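Torwood Forum > Simulation and Testing > House rules for door tasks: what do you all write down?

tinplate_otter
Posted 9:14 am

Hi everyone! I've been put in charge of the written practice for our simulated door tasks and I'm having way too much fun with it. We use Mandagi for the rendering and so far I have 4 rules on one page:

Log the start pose of every run, including the ones you throw out.
No contact with glass, ever. A touch ends the run as a fail.
Fingers open before the last bit of approach, and stay open until the policy asks for a close.
Save the wrist view along with the joint log, so a reviewer can look at both together.

What am I missing? Please be picky, I love picky.

ackroyd_a
Posted 9:40 am

Ooh, good topic! Amber Ackroyd here, I look after test procedures at Sturkidar. My one big complaint is rule 2. "No contact with glass" sounds great until you have a door with a narrow edge strip right up against the pane. Then every brush of the edge turns into an argument about what got touched. We went with a contact list instead: each task sheet names the surfaces you're allowed to touch, and everything else is a fail.

Wrist view from one of our patio door runs, so you can see how tight it gets:

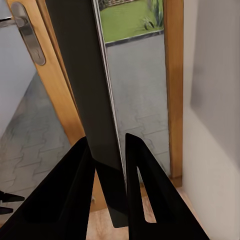
Patio door task, simulated. Fingers apart, with the silver edge strip running up the side of the dark panel.

On our sheet the handle and the dark panel are allowed. The strip, the glass, the wooden frame and the wall on the right are all fails. Reviewers stopped fighting the day we wrote that down!

grumblebolt
Posted 10:22 am

Disagree on the strip. It's part of the door as far as I'm concerned, and a real person would grab a door there without thinking twice. If you fail runs for it you're teaching the thing to be fussier than any of us.

ackroyd_a
Posted 10:31 am

Fair, and we did go back and forth. But contact on thin parts in our sim is jumpy, and I don't trust a pass that depends on it. If your contact model is better than ours, allow it and say so on the sheet.

bozena_s
Posted 11:05 am

I'm with grumblebolt on the strip and with Amber on the list :) We ran a review at Orent in January, 49 runs, and 6 of them got different verdicts from our 2 reviewers. All 6 were about surfaces the sheet didn't mention. So yes, please write the list!

One more for your page: name the surfaces by what they look like in the view, and put a marked-up still on the sheet. "Leaf edge" meant one thing to me and something else to the person next to me.
Bożena Sadowski

grumblebolt
Posted 11:18 am

The marked-up still is a great idea, stealing it. Still not failing anyone over the strip.

tinplate_otter
Posted 12:02 pm

This is fantastic, thank you all! Rule 2 is now "touch only what the task sheet lists" and I've added Bożena's still as rule 5. The strip gets its own line with allowed / not allowed to be filled in per task, so you can both be happy (or both be mad at me). Next I need to sort out what counts as "open" for the start pose. Does anyone have a number they like, or do you set it per gripper?

ackroyd_a
Posted 12:10 pm

Per gripper, always. I'll dig out our wording after lunch.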